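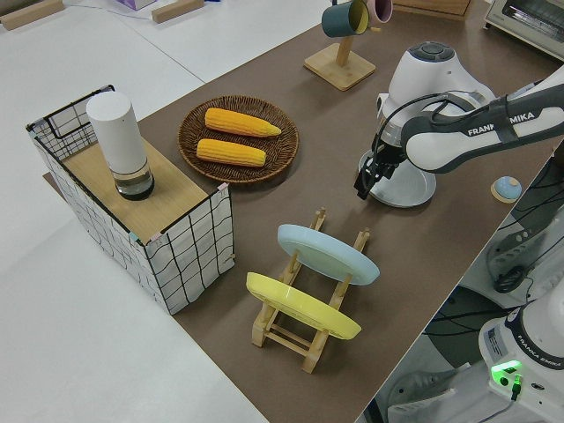
3/26/21 台面布置记录

今天把棕色台面上的物件重新排了一遍,盘架、杯架、藤编托盘和收纳篮的位置都定下来。白色大桌本身不动,棕色台面放在上面,物件按棕色台面定位。以后换人接手,先看这一条,旧的那份布置说明(Tirkach 目录下)作废。

盘架
浅色木条盘架放在台面前部中间。竖着的木销之间插盘子,浅蓝盘在后槽,黄盘在前槽,两只都斜靠。先试过把黄盘放后面,取前盘时手指容易碰到后盘的边,换过来以后好一些。盘子插进去后要落到底部横条上,只卡在木销之间的不算到位,轻推盘沿,有晃动就重放。Augustina Mahama 提出盘架脚下垫一层薄硅胶,我倾向于先不垫:垫了以后高度会变,之前量的数都得重来。待定。

杯架
方底座、单立柱的木杯架靠台面远端。挂两只杯子,深青色一只在左,粉色一只在右。杯把要完全套进挂钉,只搭在钉头上的会自己转下来。单挂一侧时重心偏,底座小,碰一下就歪,所以取杯时先扶立柱。立柱与底座的接合处上周发现有松动,拆开重新上胶,夹了一夜,今天用手拧没有松动感。August 之前再检查一次。

藤编托盘
圆形,放在收纳篮右边。里面两根黄玉米,并排略斜放,靠上那根尖头朝右。玉米在托盘里会滚,两根靠拢时互相顶住,分开则不行。托盘编条表面不平,擦的时候顺着编纹走,碎屑用软毛刷清,不要用湿布反复抹。Kwame Odoi 问要不要换成平底塑料盘,我的意见是保留藤盘,边沿高度合适,拿起来也顺手。

收纳篮
白底黑格的篮子立在台面左侧,上沿是黑色边框。篮口上搁一块浅色木板当搁架,边角与篮框相接处用小块彩色胶带标位。木板是从 Plosgate 那批余料里裁的,第一次裁长了,修过一次边,修边后用 400 目砂纸打过,毛刺基本没有了。板上现在放一只白色圆筒形的罐子,下段半透明。再往上加东西之前要先确认板子放平:布面侧板不承重,力都在框上,板子偏了会往一边翘。

胶带
彩色胶带的作用就是对位,挪开木板后按标记放回。贴之前篮框要用酒精擦一遍,上次没擦,边角卷起来了。颜色没有编码含义,手边有哪卷用哪卷。若有人觉得需要编码,请先写到这本记录里,不要自己改。

清洁顺序
先撤玉米和托盘,再撤杯子、盘子,最后动盘架和杯架。篮子一般不动,只擦周围。棕色台面用拧干的布擦,擦完等表面干透再摆回,木制件底部尤其注意,杯架底座以前受过潮,底面有一圈颜色变深。盘子和杯子洗后用布擦干,不要湿着上架。

摆回顺序相反:先杯架、盘架,后餐具,最后托盘。先放托盘的话,后面放盘架时手臂要从玉米上方越过,容易带歪。

未解决
一,盘架是否加垫。加垫则需重量高度,并在 Aidoo 表里更新。
二,黄盘沿有一处手感粗糙,不确定是釉面问题还是残留物,用 Maner 清洁膏试过一次,变化不明显,明天换温水泡一下再看。
三,备用木板还没裁,余料够用,尺寸照现在这块,修边后的长度为准,不要按图纸上的旧数裁。

砂纸和木工胶放回二号抽屉,胶瓶盖子有点堵,用前先通一下。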